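Handout 6: Bench rules for single-arm tabletop work
Course: Applied Manipulation, lab section
Prepared by Ozan Sarıgül. Revised April.

These notes go with the second lecture on working practice. They cover small arms bolted or clamped to a table, used by one operator with one observer. They don't replace the site safety sheet at Cikiddale, which you must have signed before you power anything on.

## 6.1 Scope and terms

**Workspace.** The full volume the arm can reach, including the gripper at maximum extension. The part of the table with objects on it is the *task area* and is always smaller than the workspace.

**Episode.** One attempt at one task, from the start pose back to the start pose. An episode that is stopped early is still an episode and gets logged.

**Distractor.** Any object in the task area that the task doesn't call for. Distractors are permitted and often wanted, but they have to be listed.

**Hold.** Arm powered, no motion commanded. A hold isn't a safe state. Hands stay out of the workspace during a hold.

**Safe state.** Drive power off and arm resting or supported. Only in this state may objects be moved by hand.

Students mix up the last two more than any other pair of terms. The control software we use (Grelik) shows both with a gray bar, so read the text in the bar and ignore the color.

## 6.2 Which standards apply

ISO 10218 is written for industrial robots and their integration. ISO/TS 15066 deals with collaborative operation. A light bench arm in a teaching lab may fall outside the strict scope of either, depending on how it is used and who supplies it. We borrow two ideas from them anyway:

1. A risk assessment is made for the application, meaning arm, tool, objects and people together. Changing the gripper or the object set reopens the assessment.
2. A person entering the workspace is a planned event with a procedure attached.

The common error in past reports was to cite the arm's low payload as the whole argument. Payload says little about pinch points. A parallel gripper closing on a fingertip is a hazard at any payload, and so is the gap between the gripper and the table on a downward approach.

## 6.3 Table preparation

- Clear the task area of anything not on the object list. Bags, phones and drinks go on the side bench.
- Lay the cloth flat. If it has a printed grid, align one set of lines with the front edge of the table. The grid is a visual aid for resetting objects. It is not a calibration target, and you may not report distances read from it.
- Fix the cloth on all sides. A fold under the gripper changes the contact height and can catch a finger on the way down.
- Put containers down before loose items.
- A lid that isn't part of the task either leaves the table or goes on the list as a distractor.
- Play food and other soft items: check for tears and for surface residue. Discard torn pieces.

## 6.4 Cables

Most stopped episodes in the last lab block came from cables. The rules are short.

- Route base and link cables away from the approach path. Where a cable must cross the task area, note it in the log and keep objects clear of it.
- Leave a service loop at the wrist. Too little slack loads the connector at full rotation. Too much lets the loop drop in front of the jaws or hook the rim of a container.
- Run the wrist joint through its full range at low speed, with no objects present, and watch the loop the whole way.
- Recheck after any change to the gripper.

Do not tape a cable to a moving joint. Use the Vogler clips in the drawer, at a spacing that lets the cable slide.

## 6.5 Approach and grasp

For low, soft objects the standard sequence is:

1. Move to a point above the object with the jaws open.
2. Descend vertically. Lateral correction is allowed only above the height of the tallest neighboring container.
3. Stop above the surface with a finger on each side of the object.
4. Close at the low force setting.
5. Lift vertically until clear of all rims, then translate.

Fingers must not press on the table. If contact occurs, stop, back off upward, and log it as *surface contact* even if the grasp could have continued.

Grasp an irregular piece across its narrow dimension. For a crescent shape this means the jaws close across the body, with the tips of the crescent free.

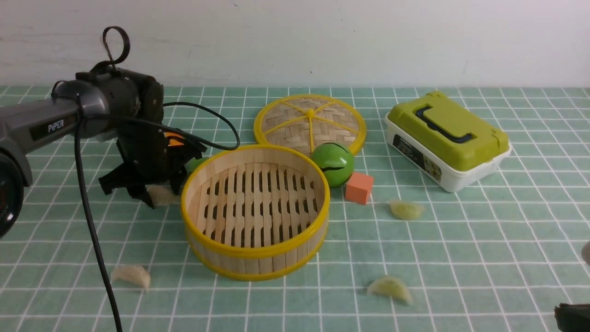 *Fig. 6.1. Dumpling task, gripper low over one piece, steamer basket empty.*

Points to discuss in section, with reference to Fig. 6.1:

- Two cables hang or loop from the arm. Assess each against 6.4. One runs down across the mat past a dumpling; decide whether that piece should be moved before the episode starts.
- The wrist loop comes back down near the steamer rim. State what you would check before commanding a rotation.
- The piece under the jaws is close to the basket. Work out where lateral correction has to end under step 2.
- Write the object list. The ball, the orange cube and the lunch box need entries, and so does the steamer lid. Mark each as task object or distractor for the instruction "put the dumplings in the steamer."

## 6.6 Logging

Each episode gets one line in the Brurkus sheet. Required fields: operator, observer, object list version, start condition, outcome, stop reason if any.

Outcome is one of *complete*, *partial*, *failed* or *stopped*. Don't invent others. "Nearly" is *partial* or *failed*, and the observer decides which.

The shared set from earlier sections holds 1,376 episodes. When it was audited, the usual fault was a missing object list version, which makes an episode useless for comparison between layouts. After 10 consecutive episodes, stop and confirm that the layout on the table still matches the version in the sheet.

## 6.7 Before next section

Read the scope clause of ISO 10218-1. Bring a one-page risk assessment for the dumpling task, covering normal operation and manual reset. Use the lab template and leave the severity column blank; we will fill it in together.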